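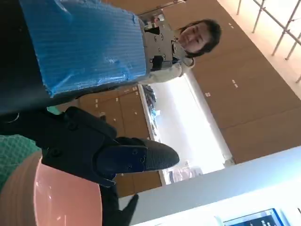
Cabinet week at the Zulley Street workroom

Quick page, will tidy it up later. We had one week to sort the big room before the fall classes start and I promised everybody a gallery. Well, there is one photo so far. The rest of the page is notes, same order I'd have put the pictures in. If you're looking for your own stuff, skip down to the part about the cabinets.

Background for anyone new — the room used to be the sample store for Zervas, the kitchen supply place downstairs. When they moved their stock out we got the room and the cabinets with it. 800 a month, heat included, no parking. Classes run in there from September, mending and block printing mostly, plus the Tuesday open table which is still open to anyone who turns up before seven.

The cabinets

Light brown wood, a whole bank of them, with the little white labels on the fronts. The labels are my favorite thing in the room. Last year you had to open every door to find the thread. Now: thread is thread, ink is ink, and if it says OTHER you are on your own. That's the plan anyway. Please don't peel a label off because you moved something. Write a new one, the roll is in the drawer by the sink.

If your name was on a box and the box isn't where you left it, try the low cabinets first. Anything without a name went on the free shelf. Anything still on the free shelf at the end of the month goes to the swap.

The pink bowl

Everyone asks about the pink bowl. Glossy inside, fat rounded rim, weighs more than it should. It came with the room. Gets used for pins, buttons, keys, once for soup (not by me). It stays out. It does not go in a cabinet, it has no label and it is not getting one. If you empty it, look before you tip, we lost a good thimble that way in the spring.

The green cloth

Green, with that fine crosshatch texture to it. Good under a bowl, good under anything that scratches. We have more of it than we need so if you want a piece for home, ask. Cuts fine with the ordinary scissors — NOT the fabric shears, those are tied to the hook for a reason. Wash it on cold the first time. Mine shrank a bit, my fault, hot wash.

The wish list

Things we could still use, new or old, dont care what color:

Small lidded boxes, shoebox size or under
A step stool that doesn't wobble
Hooks, the screw-in kind
A lamp with a clamp
Another bowl (joke) (half a joke)

The Oneo shelving somebody offered would be great but it has to fit the gap by the window and I measured that at 1,168 mm wide. Please measure before you carry it up the stairs. Last time we carried something up and then carried it down again the same evening.

What we did all week, short version

First day, everything out. Second day, everything still out, plus more that we found behind it. By the middle of the week you could cross the room without stepping over a bag. Wiped the insides of the cabinets with vinegar and water, left the doors open overnight, smelled like a salad till morning but it works. Sorted paper by size and then gave up and sorted it by who would want it. 18 bags out the door in the end, most of it packaging, some of it curtains.

The Stetel sewing table went to the far wall where the light is better in the afternoon. Two people can work at it if they like each other. The treadle still sticks, give it a push by hand to start and it goes.

Still to do

Oil the hinges on the end cabinet, it screams
Find the other half of the printing press handle
New bulbs, warm ones please, the cold ones make every ink look wrong
Put the key list somewhere people will really see it
Decide on the rug. I say no rug

Coming by

Door is open from ten most mornings this week. Bring your own mug, we have kettles but the mugs went in the swap by accident. If you took pictures of your own corner, send them over and I'll add them here with a line each, smaller files if you can, the page is slow enough allready. And if you have the tall stool with the blue paint on the legs, no questions, just put it back by the printing table.

More pictures when I get to it, probably after the weekend.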